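Moving In at Fotorwood: Handover and Shared Space in a New Apartment Building

Zachary MacPherson and Daranee Nuchit
Housing and Neighborhoods, final project report
Supervisor: Gheorghița Tudose

Introduction

Fotorwood is a new apartment building on the site of a former bottling plant on Intarasuk Street. The developer is Pillerura Homes. There are 57 apartments on four floors, with one, two or three bedrooms. The largest is 1139 square feet. The first residents got their keys in August, while the east side of the building was still being finished.

We wanted to know how people get on in a building that is only partly done. Most of what we read for the course dealt with planning approval or sale prices. We found much less on the first weeks after the keys are handed over, when residents are dealing with the builder, the management office and each other for the first time.

Our questions were:
What did residents expect from the shared areas, and where did those expectations come from?
How were defects reported and followed up?
Did the layout of the entrances and hallways work for the people using them?

Method

We put a letter in the mailbox of every occupied apartment and asked for a short interview. Residents of 18 apartments agreed. Interviews took place in the lobby or in people's homes, and most of them were done in the early evening. We used the same list of questions each time but let people talk about other things if they wanted to.

We also interviewed Surachet Wiriya, the site manager for Pillerura Homes, and Jaruwan Kongkaew, who runs the management office on the ground floor. Ms. Kongkaew let us read the blank handover checklist and the house rules. We did not see any completed checklists, as these have residents' names and signatures on them.

We walked the route from the street to each floor with a tape measure and wrote down door widths, thresholds and places where the floor level changes. Daranee took the measurements and Zachary wrote them down. The east stairwell was closed to visitors and is not included.

Background to the site

The bottling plant closed before either of us moved to the city. The plot is long and narrow, with the street on one short end and a drainage channel on the other. The first plan had two separate buildings with a yard between them. It was dropped because fire trucks could not have reached the rear building. In the plan that was built, a single block runs along the north side, and a driveway and garden take up the rest.

Because the block is so long, there are two entrances. The west one faces the street and has the lobby, mailboxes and elevator. The east one opens onto the driveway and is meant for deliveries, bikes and trash. Mr. Wiriya told us the east entrance was always scheduled to open last, since the driveway was needed for construction traffic.

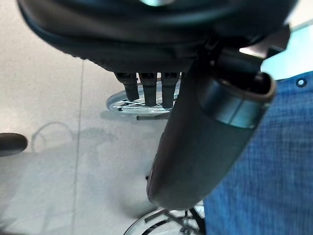
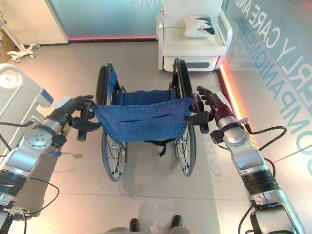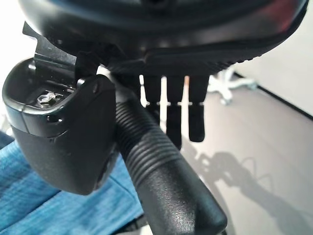 Findings: the shared areas

The sales brochure shows the garden with grown trees, benches and a path. On our visits the garden was fenced off and used for storing pipe. Residents in nine of the 18 apartments said the garden was one of the main things they had looked at before signing. Most of them had been told it would come later, but they had been given different dates. One woman had heard "before winter" from the sales office and "next spring" from the site crew.

The bike room was the second most common topic. With the east entrance closed, bikes have to come through the lobby and down the elevator. The house rules do not allow bikes in the elevator. Ms. Kongkaew said she is not enforcing the rule for now. Several people did not know that and were carrying their bikes down the stairs.

Findings: defects

At handover, each household walks through the apartment with someone from the builder and fills out the checklist. It covers windows, doors, plumbing, outlets, paint and flooring. It does not cover the balcony drain, and blocked balcony drains were the problem we heard about most often. Mr. Wiriya said a line for the drain would be added to the form for the east side apartments.

Reports made after handover go to the management office by email and are then passed on to the site office. Residents generally thought both offices were polite. The complaint was that they could not tell which one had their report. Two residents had sent the same report to both and had received two different appointments.

Findings: getting in and around

The west entrance is level with the sidewalk, and all the apartment doors we measured matched the width in the plans. The problem spot is the fire door between the lobby and the ground floor hallway. It has a strong closer and no opener button, and people with strollers or shopping carts told us they had to back through it. The threshold to the trash area is also higher than shown on the drawing. Mr. Wiriya came with us to look at it and made a note.

Limitations

Residents who agreed to talk to us may be the ones with more to say. We could not compare the two sides of the building while the east side was empty.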